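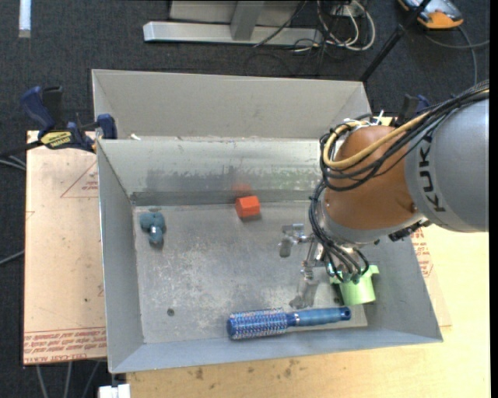
KUKA-Roboterarm mit Metallgreifer an einer Blechwanne

Stoltwood Bemow 200
Filterkaffeebrüher für Café und Frühstücksbetrieb

Der Bemow 200 ist ein Auftischgerät für die portions- und kannenweise Zubereitung von Filterkaffee. Er ist für Betriebe ausgelegt, in denen die Siebträgermaschine im Frühstücksgeschäft entlastet werden soll. Die kleinste Brühmenge beträgt 200 ml, die größte 2 l. Zwischenmengen werden am Drehgeber eingestellt und lassen sich als Rezept speichern.

Funktion
Das Wasser wird in einem gedämmten Edelstahlboiler erwärmt und über einen rotierenden Sprühkopf auf das Kaffeebett verteilt. Menge, Temperatur, Vorbrühzeit und Pulsfolge sind getrennt programmierbar. Die Durchflussmessung erfolgt hinter dem Boiler, Schwankungen des Leitungsdrucks wirken sich daher nicht auf die Füllmenge aus. Während des Brühvorgangs ist die Filterhalterung mechanisch verriegelt. Nach Ablauf der Abtropfzeit gibt das Gerät sie frei und meldet dies durch ein Signal, das im Servicemenü abgeschaltet werden kann.

Technische Daten
Nennleistung: 2000 W
Brühmenge: 200 ml bis 2 l
Wasseranschluss: Festwasser, Handbefüllung nicht möglich
Elektrischer Anschluss: Schutzkontaktstecker, eigene Absicherung empfohlen
Filter: Korbfilter, Papier oder Edelstahlgewebe
Gehäuse: Edelstahl, gebürstet
Wartungsintervall: 2000 Brühvorgänge, Anzeige im Display

Lieferumfang
Grundgerät, Filterhalterung, Isolierkanne mit Deckel, Anschlussschlauch mit Rückflussverhinderer, Reinigungsbürste für den Sprühkopf, Betriebsanleitung. Papierfilter sind nicht enthalten.

Zubehör
Die Kanne Tokance mit Zapfhahn passt ohne Umbau unter den Auslauf. Für die Portionsbrühung direkt in Tasse oder Karaffe wird der Höhenadapter Ledesma benötigt. Beide Teile sind einzeln bestellbar. Kannen anderer Hersteller können verwendet werden, sofern die Einfüllöffnung mittig liegt; eine Gewähr für die Dichtigkeit wird in diesem Fall nicht übernommen.

Aufstellung und Wasserqualität
Die Stellfläche muss eben und tragfähig sein. Über dem Gerät ist Freiraum zum Öffnen der Serviceklappe vorzusehen. Bei hartem Wasser ist ein Filtersystem vorzuschalten. Schäden durch Kalk sind von der Gewährleistung ausgenommen, wenn kein Filter installiert oder der Filterwechsel nicht dokumentiert wurde. Vollentsalztes Wasser ist ungeeignet, die Niveausonde im Boiler benötigt eine Mindestleitfähigkeit.

Reinigung
Filterhalterung und Sprühkopf täglich abnehmen und mit Heißwasser spülen. Die Filterhalterung ist spülmaschinenfest, die Isolierkanne nicht. Gehäuse feucht abwischen, keine chlorhaltigen Mittel verwenden.

Bestellhinweise
Geräte ab der Fertigung Mai werden mit geändertem Sprühkopf ausgeliefert. Bei der Bestellung von Dichtungen bitte die Seriennummer angeben, sie befindet sich auf dem Typenschild an der Geräterückseite.

Ansprechpartnerin Gastronomietechnik: Zyanya Rosales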